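11/07/2022

Trultine hand grippers, trial set, second look.

Sales sheet says 200 clean demos per pad pair before the mesh needs swapping. I don't buy it. Bendora said the same about theirs and we were changing pads at 43. Halldóra Þrastardóttir wants to order 5 pairs anyway. I want the wear log first.

Price is 481 a pair, pads extra, and the quote skips over that. Calibration service "included", no word on who pays shipping.

Table work, open carton and fruit basket left out:
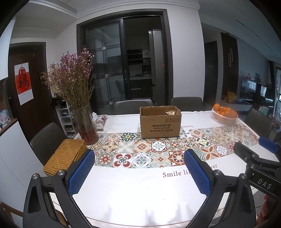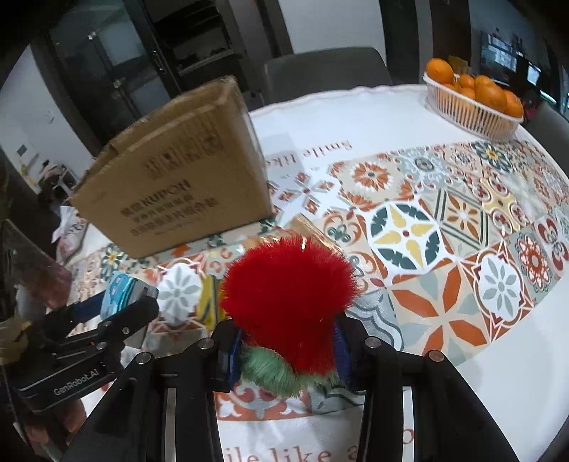
Still no answer from Hedegaard on whether their export reads into Skisel without the converter. Asked twice. If it doesn't, the whole "ready to train" line on the sheet means very little to us.

To do: weigh one with the battery in, check finger play, ask for pad price in writing.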